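Skelto 2.3 adds marker-based pose checks for two-handed recordings

October 2024

Workusen has released version 2.3 of Skelto, its open tooling for turning hand-held gripper recordings into training data for manipulation policies. The main change is a new alignment stage that estimates the relative pose of the left and right grippers from printed fiducial markers, then compares the result with each device's own visual-inertial track.

Earlier versions, including the one released in March, tracked the two grippers separately and joined them by timestamp. Small errors in either track went straight into the action labels. With the new stage, a stretch of recording in which the two estimates disagree by more than a set limit is flagged and left out of the export by default. The limit can be changed in the configuration file.

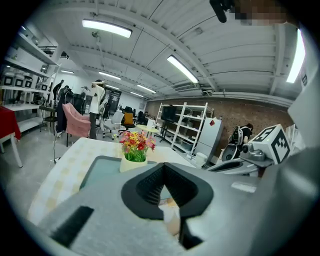
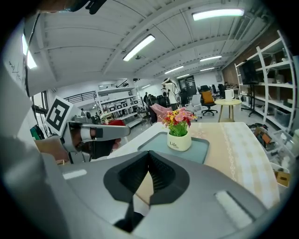 Tabletop recordings with flowers on the table and a second gripper's marker in view.

Marker detection runs on the raw wide-angle picture — corner points are undistorted afterwards, which avoids resampling the whole video. Where the marker leaves the view, Skelto carries the last good offset forward for up to 70 frames and lowers the confidence value attached to each step.

Workusen tested the stage on 2,109 two-handed episodes recorded in ordinary furnished rooms. It flagged 730 of them for at least one disagreement, most often during fast wrist turns. In 59 episodes the cause was a clock offset between the two devices, and a separate command, skelto resync, now corrects this before alignment.

The release also changes the export format. Gripper width is stored in metres for both hands, and the relative pose is written as its own field. Data loaders written for Tan, the planning library from Zustum, will need the updated adapter to read the new files. Files made with older versions can be converted, but the confidence values are left blank.

Python 3.9 is no longer supported. Single-handed recordings are processed as before.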